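Home | Notebook | Rigs | Tooling | Search

Grasp controller notes, wrist camera branch
4 June 2024
Last updated by Khoa Quan
3 comments | 0 shares

Carrying on from the slip detector work. Goal for the day was to get the close trigger off the fixed timer and onto the wrist camera, using bottled water as the test object. Clear plastic is where the old segmentation falls apart, so no point starting with the cartons.

Setup: Potgieter branch of the controller, rebased this morning. Perception node from Prillitz, unchanged except for the exposure lock. Finger effort limit at 18 percent. Anything higher dents the thin bottles and the width estimate goes off with it.

First problem was latency. Camera callback and gripper command were sharing one executor, and the close command sat behind image processing for up to 700 ms. Moved the gripper command to its own callback group. Worst case in the log is now under 200 ms, good enough for a static grasp. Handover will need better, but Bình wants to look at that separately.

Second problem was the mask. On the transparent parts of the bottle the segmenter breaks into pieces along the highlights and the waterline. The centroid jumps between frames and the planner keeps asking for small lateral corrections that make no sense. Tried a median over the last 16 frames. It steadied things but added lag I had just got rid of, so I backed it out.

What works better is to anchor on the label. It is opaque, has a clean top edge, and the color threshold is easy. I take the label's left and right edges, use the midpoint as the bottle axis, and ignore everything above and below unless the label is missing. Fung-ping pointed out that this fails on bottles with no label or a clear one. Agreed - the fallback is still the old mask with the correction gain turned down.

Tried reading the label print as an orientation cue too. At grasp distance the text is a little soft and the line ends fade where they wrap around the side, so OCR confidence drops off toward the right. Fine for a yes/no check that the text side faces the camera. Not using it for yaw.

Logging: state machine now writes APPROACH, ALIGN, CLOSE, HOLD with the frame index, so the stills can be matched to the effort trace. Đạt's viewer reads the new field, but only if you restart it after the bag is loaded. Known bug, ticket is open.

Open items
- Hands in view. The segmenter merges skin tones seen through clear plastic with the bottle. Need a hand mask before any handover trials. Tâm has the Harnora model, ask for weights.
- HOLD should check the effort trace before reporting success. At the moment it only checks finger position.
- Cable in view on the left gets picked up as an edge. Crop the ROI tighter.
- Move the label thresholds out of the source and into the config file.
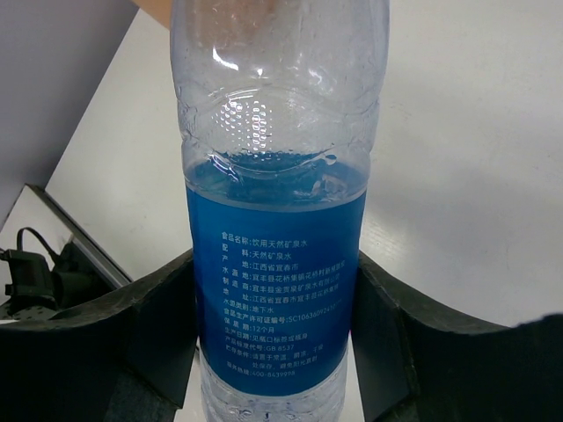 Wrist camera, bottle between the fingers, label text toward the camera.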